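Book retrieval, part two: collection notes
11/11/2025

The last post covered mounting and calibration. The calibration has held, so I've moved on to collecting demonstrations for the shelf task, and most of my evenings have gone into that.

The task is narrow. Books stand in a wire rack on a table against a wall. The policy gets a wrist view plus gripper width and has to pull one book and lay it flat on the open part of the table. I call the policy Min, after the config file it started in, and the logging side is Wistia. Neither name means anything. The first target is 3000 episodes, split across four layouts.

I had assumed the placing would be the hard part. It's the approach. A packed row seen from over the page edges gives the network very little to go on: white strip, dark strip, white strip. Spines and titles face the wrong way, and covers show up as slivers of colour if they show up at all.
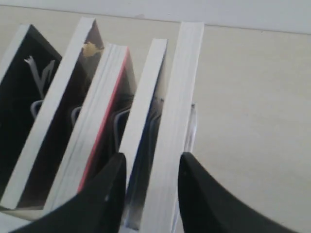 Lean makes it worse. When the row tips, the line between two page blocks no longer agrees with the gripper's closing direction, and a straight descent puts a fingertip on top of the neighbouring book. In teleoperation I correct for this without thinking, with a small wrist rotation just before going down. The April set was recorded with every book upright, so that rotation never appears in it, and the policy trained on it never learned one. I've kept those episodes for pretraining only.

The current protocol, for anyone trying something similar:

Reset the row by hand before each episode and let the books settle where they like. Don't tidy them.

Start from a different wrist pose every time. I draw from a list the script prints, since left to myself I drift back to the same comfortable spot.

Pause before closing. A short dwell with the fingers open gives a clean segment for labelling the grasp.

If the grasp slips, keep recording and recover. Recoveries get their own tag. Discard the episode only if a book leaves the table.

The paperbacks all come from my own shelves, with a few from the charity shop in Gollovholm. I wanted a mix of thicknesses, cover colours and scripts, including Chinese titles and glossy covers. Gloss matters more than I expected. Specular highlights move with the wrist, and an early checkpoint was plainly following the glare instead of the book edge. Turning the desk lamp toward the ceiling helped. Adding more glossy items to the set helped more.
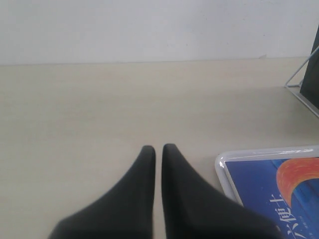 Placement has its own labelling problem, namely deciding when an episode is over. I first ended on gripper width: fingers open, stop. That teaches the policy to let go and freeze beside the book, and the next pick then starts from a bad pose. Episodes now run until the wrist has backed away and the fingers point at clear table. It adds a little length to each file and has removed most of the stalls at the handover between picks.

Storage is under control. Wistia writes the video and joint states separately and aligns them afterward by timestamp, and anything with a gap longer than 70 milliseconds gets flagged for review. Most of the flags have traced back to a USB hub that I've replaced with a powered one.

Next is retraining with the leaning rows included, then a comparison against the Gasberg baseline on the same four layouts. I'll post the success rates by layout and keep the recovery episodes in a separate column.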